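Planning appeals: new filing rules for site notices and late evidence

The revised practice direction on land use appeals was published on 23rd May and applies to every appeal lodged on or after the first working day of September. Appeals already on file stay under the old rules unless both sides agree in writing to move across.

The main change concerns the record. Until now the appellant filed a bundle and the permitting authority filed its own, and the two often overlapped by hundreds of pages. Under the new direction there is one joint record, capped at 100 pages excluding drawings. The appellant prepares the first draft. The authority has 16 days to propose additions or removals. Anything still in dispute goes into a separate annex with a one-line statement of the objection, and the tribunal rules on it at the first hearing.

Drawings are treated separately. They must be filed at the scale used in the original application, and a reduced copy no longer counts as service. Where a drawing was amended during the application, only the version on which the decision was made goes into the record. Earlier versions may be added with leave.

Site notices have caused the most trouble in practice. In the Skollon quarry appeal, the notice was fixed to a gate that stood inside the property line, and the whole application had to be sent back. The direction now requires a sworn statement giving the location of each notice, the date it went up and the date it came down. Members acting for applicants should take that statement at the time. Trying to reconstruct the dates a year later rarely goes well.

Late evidence is limited to six items per party after the joint record closes. An expert report with appendices counts as one item, but a corrected report counts as a second. Witold Pawłowska, who appeared for the residents in Czarnecka, has pointed out that this may fall hard on objectors, who tend to get their experts on board late. The direction does allow the tribunal to lift the limit on written request. It does not say what the test is.

Costs are unchanged, with one exception — a party that refuses a reasonable proposal on the joint record may be ordered to pay for the time spent on the annex, whatever the result of the appeal.

Bogdan Kurek is collecting comments on the draft forms for the section's response. The forms for the site notice statement and the annex are the two most in need of work. 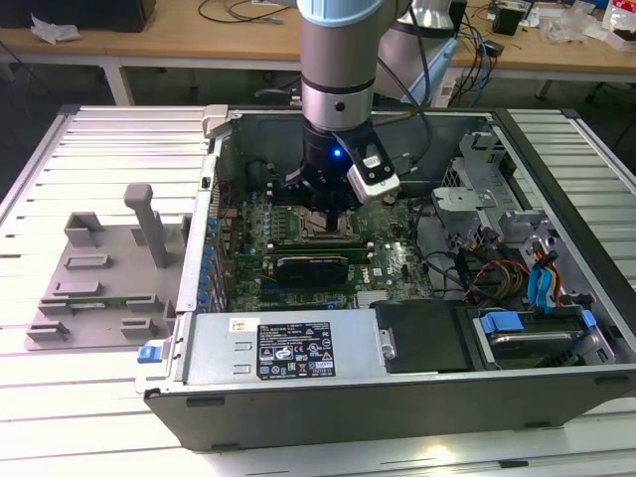
Comments on the forms should refer to the paragraph number and, where possible, give replacement wording. General remarks on the direction itself can go in a covering note.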